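Ticket 2905: Mail merge skips recipients, label sheet prints short
Product: Kurkano Mailer
Status: Resolved
Opened by: Toshiko Nishimura

Reported: October card run has 100 records in the address table. Label preview shows 94. No error message. Printer is a Lykkegaard, driver current.

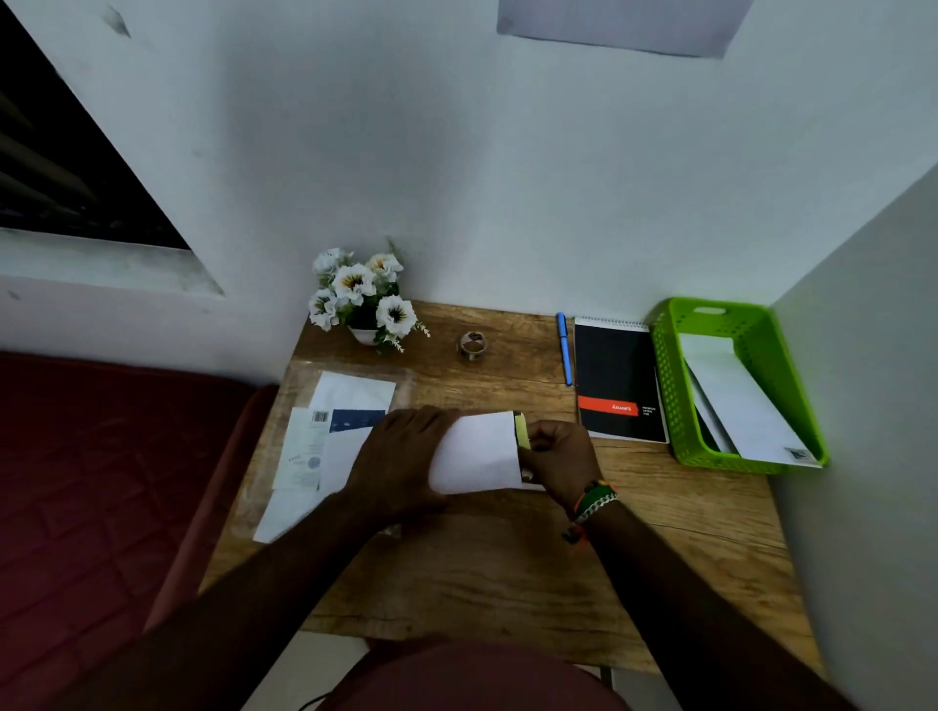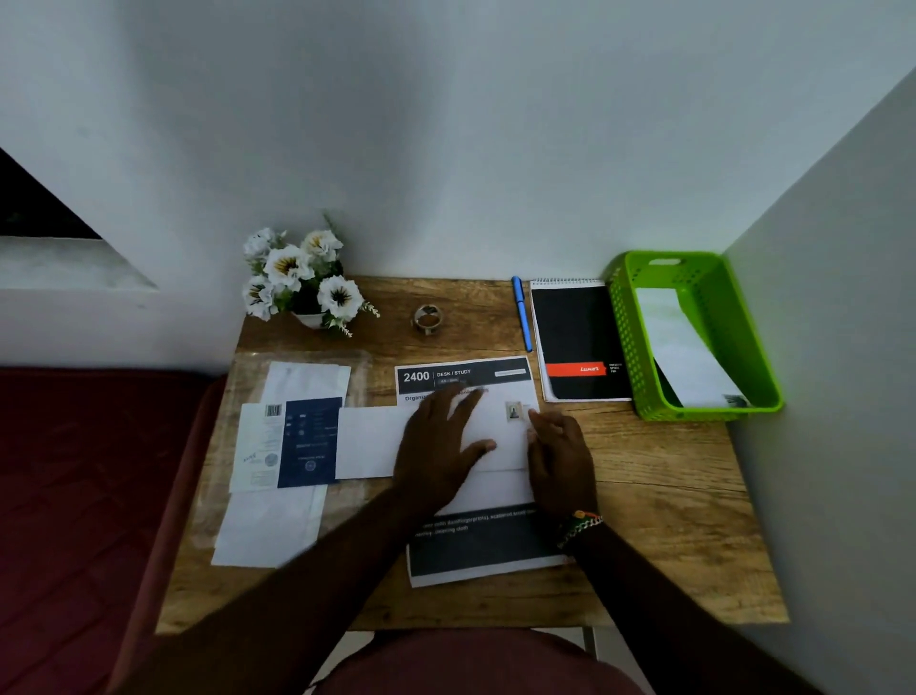
Attachments 1 and 2: envelopes, handled at the desk.

09:10 Reprinted from a fresh template. Same result, 6 records missing.

09:35 Exported table to CSV. All 100 rows present, so the loss is on import.

10:05 Compared the missing rows. Each has a line break inside the street field, left over from the Nultow address book. The importer reads the break as end of record and drops both halves as incomplete.

10:20 Replaced line breaks with a comma and a space. Preview shows 100.

10:40 Test print of 3 labels OK. Text position correct. Full run sent.

Cause: unquoted line breaks in Nultow export.
Workaround: clean the street column before import, or export with "Quote all fields" checked.

Follow-up: importer should log dropped rows. Passed to Kemis as a feature request. Closing.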